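Okport Games Forum > Home Setups > Woven trays for board game bits, am I the last to find out?

kandik_kid
Posted Thursday, 8:14 pm

OK I have to gush somewhere and my family has heard enough. We play a lot of heavy cube-pushers (Jabłońska's Grain Canal is the current obsession, we're on our eighth game of it since April) and for years I kept everything in zip bags, then in those clear tackle boxes. Last month I switched to shallow wicker trays and I love them!! Setup used to take half the evening. Now I lift the trays out of the cupboard, put them down by the board and we're playing.

The low sides are the best part. My dad has arthritis and could never get his fingers into the tackle box compartments, and with a shallow tray he just slides a cube up the side and over the rim. He's started winning again, so you can decide if that's a plus.
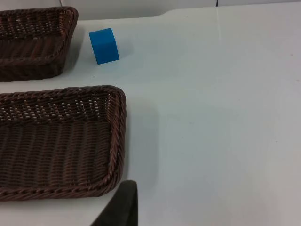
My rule for the big games is one tray for the general supply and one for whatever's been spent. In Grain Canal that matters a ton, because spent water only comes back at the end of the season and we kept mixing the two up. We once played two whole seasons with free water. Great scores, very wrong.

Anyone else doing this? And what do you do about cards?

meeplesmith
Posted Thursday, 8:40 pm

Welcome to the tray side! I've been at it for years. Cards I leave out of trays completely, they slide around and you end up picking at the corners. Get a cheap holder with a slanted back.

For bits I'd steer you away from wicker though. The weave catches the small stuff. Try fishing a 8 mm cube out of a corner and then tell me how much you love it.

kandik_kid
Posted Thursday, 8:52 pm

Fair, but Grain Canal cubes are big chunky things! I did try the little ones from Bulex and yeah, two of them wedged themselves into the bottom and I had to flip the whole tray over and tap it.

Florêncio Marinho
Posted Thursday, 9:05 pm

I'm with meeplesmith on small cubes and against him on everything else. I have silicone bowls, I have felt-lined wooden trays, I have the folding leather kind with snaps, and the one my group reaches for is always the basket. Felt collects cat hair. Silicone collects everything. Leather ones are beautiful and mine unsnapped in the middle of an auction round and dumped the bank on the floor.

A basket you can rinse, if it's the synthetic kind. Real willow I would only wipe.

meeplesmith
Posted Thursday, 9:11 pm

You own too many trays, Florêncio.

Florêncio Marinho
Posted Thursday, 9:12 pm

I own 11 and I regret none of them.

Špela Golob
Posted Thursday, 9:47 pm

Love this thread! Something to add on where you put them. We used to set the supply in the middle next to the board, and the person at the far end was forever standing up and knocking sleeves into things. Now both trays go on one side and whoever sits there is the banker. It sped us up more than any organizer I ever bought, and the banker gets to be bossy, which my sister adores. 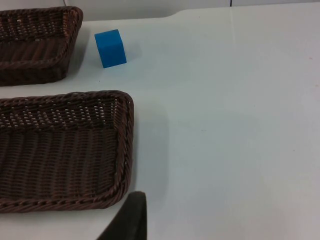 The other thing is color. We play under a pretty harsh ceiling light, and on our old dark green cloth the black and brown pieces just vanished. Take the cloth off, play on something plain and pale, and you can read the whole table from your chair. My mother-in-law plays without her glasses now (she loses, but cheerfully).

meeplesmith
Posted Thursday, 9:58 pm

Hard disagree on the cloth! A bare table is loud and dice go everywhere. Get a neoprene mat in light gray and you have both. And a fixed banker slows down a five player game, everybody waits on one person. Two supplies, one at each end.

Špela Golob
Posted Thursday, 10:10 pm

With five, sure, I'd split it. We're usually three. Light gray mat is a great idea though, stealing that.

cardboard_tuba
Posted Thursday, 10:31 pm

Am I the only one who just dumps the cubes on the table in a heap? Been doing it since college and it works fine.

kandik_kid
Posted Thursday, 10:33 pm

tuba, I've seen you look for the last stone cube under the fridge.

cardboard_tuba
Posted Thursday, 10:36 pm

It was there, wasn't it?

Florêncio Marinho
Posted Thursday, 10:44 pm

kandik, one practical question before I log off. Do your trays stack with the pieces still in them? Mine nest when empty but full ones ride on the cubes and tip over.

kandik_kid
Posted Thursday, 10:51 pm

Nope, same here. I cut a piece of stiff card to lay across each one and stack on top of that. Works for two, and I wouldn't trust it with three. If anybody knows of a shallow tray with a lid that fits, please post it, I will buy it tonight!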